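# Setting up a two-level clear box for sugar, tea and other small packets

A drink station in a shared room gets messy because the small things have no fixed place. Packets slide out of their cartons, the cartons get soft, and people open a new one before the old one is finished. A clear box with two levels and a lid fixes most of it. These are the steps we use at the Endale office. The whole job takes 25 minutes the first time and much less after that.

## What you need

- One clear acrylic box with a divider and a lift-off lid
- Paper packets (sugar, sweetener, creamer, whatever your group uses)
- One kind of longer item for the bottom level
- A microfiber cloth
- Dish soap and lukewarm water
- A tray or a sheet of clean paper

Our box came from Kovar. Nadoto sells one that is slightly taller, and the steps are the same.

## Measure before you buy

Lay one packet flat and measure it both ways. The top level should be at least as deep as the packet is long, or the packets will hold the lid up. Do the same with the longest item planned for the bottom. It should lie flat without bending.

Check the shelf or cupboard too if the box will be put away at night. Leave enough room above it to get a hand in and lift the lid.

## Clean the box

Peel off any protective film. It comes up easiest from a corner. Wash the box with a drop of dish soap in lukewarm water and wipe it with the microfiber cloth. Don't use window cleaner with ammonia in it, which can cloud acrylic or leave fine cracks. Paper towels scratch.

Let it dry with the lid off, upside down first and then right side up. Paper packets pick up any water left in the corners, and sugar packets go hard within a day or two.

## Fill the bottom level first

Use one kind of item only. Long, narrow things work best here when they lie on their sides in rows, all pointing the same way. Start at the back and build one full row before starting the next on top of it. Stop a finger's width below the divider so the top row can still be picked up.

If the items have a printed end, turn them all the same way. It makes it easier to see when one row is from an older batch.

## Fill the top level

1. Tip the packets out on the tray and throw away any that are torn, sticky or hard.
2. Sort them by kind. Brown and white packets can share a level as long as they are in separate groups.
3. Stand each group on edge against a wall of the box. Put labels toward the outside where you can.
4. Fill toward the middle until the packets hold each other up. They'll lean a little.
5. Set the lid on. If it rocks, take out a few packets and try again.

A carton of 300 is too much for one box this size. Keep the rest in the carton, fold the top down and store it somewhere dry. We keep a backup of 50 sticks in a zip bag next to it.

The lid on ours is white and square and just rests on top, so it can go back on any of four ways.

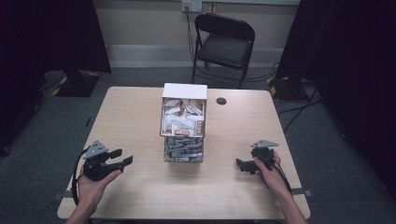 Edholm wrote in to say that their group gave up on standing the packets on edge, because everyone pulled from the front and the rest fell over. They lay theirs flat in short piles and say it holds up fine for a week at a time.

Flat piles do work. You lose some space and can only see the top packet of each pile from above, but if your box gets heavy use it may be worth trying. Keep the piles low enough that they don't tip when the box is moved.

## Where to put it

Pick a level table away from the kettle and the sink. Steam is bad for paper packets even with the lid on. Keep the box back from the front edge so sleeves don't catch it, and leave open space on at least one side for cups.

Lift the box from underneath with both hands when you move it. With a loose lid, carrying it by the top doesn't work.

## Refilling

- Take out what's left before adding new packets.
- Put the new ones at the back or underneath.
- Wipe the bottom of the top level. Sugar collects there.
- Write the month on the carton when you open it.

We order by the case now, 3000 packets at a time, and a case opened in May lasted us well into the fall. For a smaller group that's far too many. Buy one carton, see how long it lasts and go from there.

## Common problems

**Packets stick to the walls.** Usually static from wiping with a dry cloth. Wipe again with the cloth slightly damp and let it air dry.

**Lid slides off.** Check that no packet corner is poking up past the rim.

**Bottom level jams.** Too many rows. Take the top one out.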